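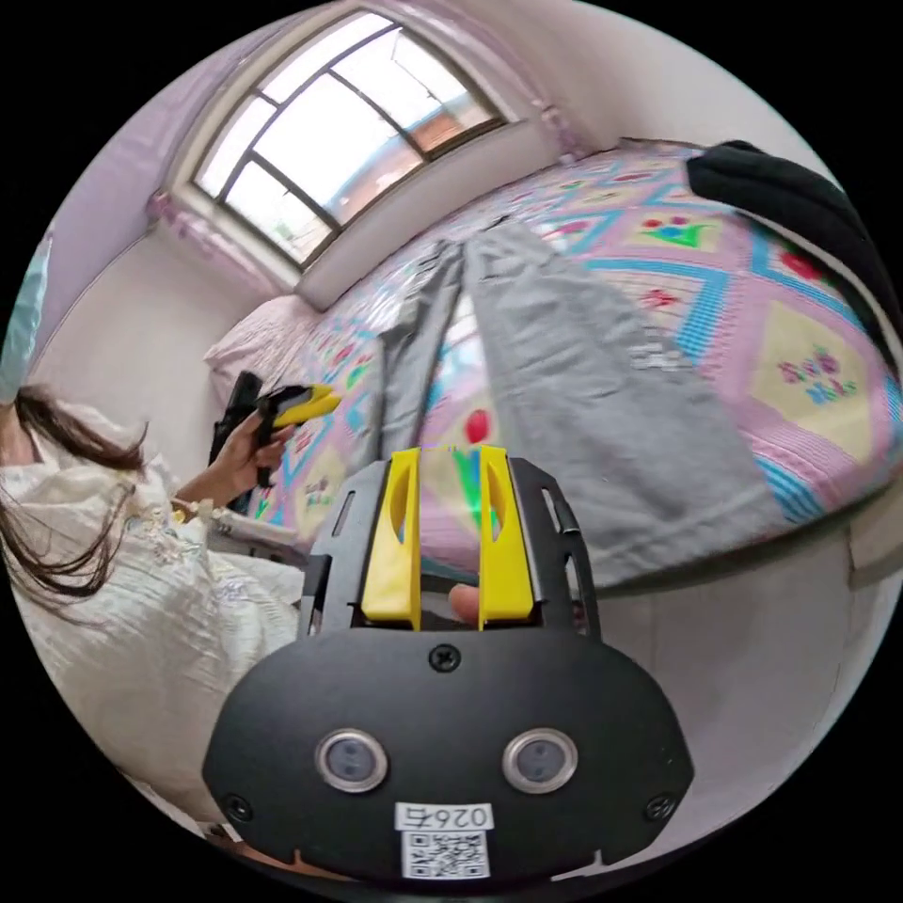
4. Setting Up the Vutinstead Room Humidifier

4.1 Choosing a location

1. Place the base on a flat, level surface at least 2 feet above the floor.
2. Leave a gap of 7 inches between the rear intake and any wall, curtain or bedding.
3. Point the mist outlet toward the open part of the room. Mist that lands on fabric or paper will leave it damp.
4. Check that the power cord reaches the outlet without being stretched. Do not use an extension cord.

Note: Units sold with the Holton wall shelf have a shorter cord. See section 9 for shelf mounting.

CAUTION: Do not place the unit on top of a radiator or over a floor vent. Warm air from below gives a false reading at the humidity sensor and the unit will run without stopping.

4.2 Filling the tank

1. Switch the unit off and unplug it.
2. Lift the tank straight up by its handle. A small amount of water may remain in the base.
3. Turn the tank over and unscrew the cap counterclockwise.
4. Fill with cool tap water up to the MAX line. Distilled water is preferred in hard-water areas.
5. Refit the cap and tighten it by hand. Check that the gasket is seated all the way around.
6. Turn the tank upright over a sink and wait for any dripping to stop.
7. Lower the tank onto the base until it clicks.

CAUTION: Do not add oils, salts or scented products to the tank. They attack the gasket and are not covered by the warranty.

4.3 First run

1. Plug in the unit and press POWER. The display shows the current room humidity.
2. Press MODE until AUTO appears.
3. Use the arrow keys to set a target. The factory setting is 45 percent.
4. Let the unit run for two hours with doors and windows closed before changing the target.

At the high setting the unit puts out 300 milliliters per hour. Output drops at the medium and low settings - this is normal and does not point to a blocked nozzle.

Note: The display may read a few points higher than a separate gauge placed across the room. If the gap is more than 7 points after the first day, reset the sensor as described in section 7.

4.4 Error codes

E1 - Tank empty or not seated. Refill the tank or press it down until it clicks.
E2 - Fan blocked. Unplug the unit and clear the rear intake.
E66 - Sensor fault. Unplug for ten minutes and restart. If the code returns, contact the dealer.

4.5 Filter

The Dinance filter supplied in the box is already fitted. Replace it every two months during regular use. Adugna filters fit the same slot but must be installed with the arrow facing the fan.

Revised in July by Raghda Zein. Replaces the loose sheet packed with earlier units.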